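Gripper force estimate drifts after wrapping the fingers, is it the controller or the model?

Posted by yt_hsueh, 23/03/2021

Hello all. I work on grasp planning for stacked steamers, with the Billurik control stack. We wrapped both fingers because the bare ones marked the bamboo. Now the planner closes too far. The controller says "contact" at a width where the finger is only touching its own padding. I changed the contact threshold from 16 to 30 and now it misses light contact completely. Which parameter would you look at first?

Reply by sudheer_h

Do not touch the threshold. Your finger geometry is wrong. The collision mesh still has the bare fingers, so the planner believes there is free space that does not exist. Make the mesh thicker and run it again.

Reply by panyeeman

I don't agree with sudheer_h. A thicker mesh helps the planner, but the contact detector does not read the mesh at all. It looks at motor current. Soft padding gives a slow rise, so a fixed threshold will be early or late. Use the slope over a short window.

Reply by yt_hsueh

Thank you both. I logged 392 closings and the current rises slowly, as panyeeman wrote. But the mesh is also old, I checked. Wrist camera view in front of the shelf:
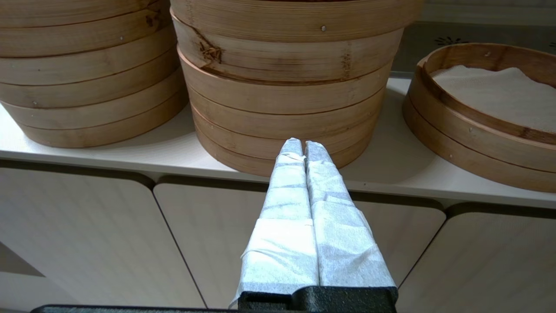
Reply by judit.hegedus

The wrapping bulges at the base of the left finger, and the two fingers do not have the same shape. So one symmetric mesh is not correct either. Also, is your segmentation masking the fingers? They overlap the lowest rings of the middle stack. With the old mask, some padding pixels can go into the steamer cluster and the estimated pose will move toward the gripper.

Reply by sudheer_h

Good point about the mask, I forgot it. I still say mesh first.

Reply by yt_hsueh

The mask is from the bare fingers, yes. I will make a new one tonight, then try the slope detector. The mesh I do last, sorry sudheer_h.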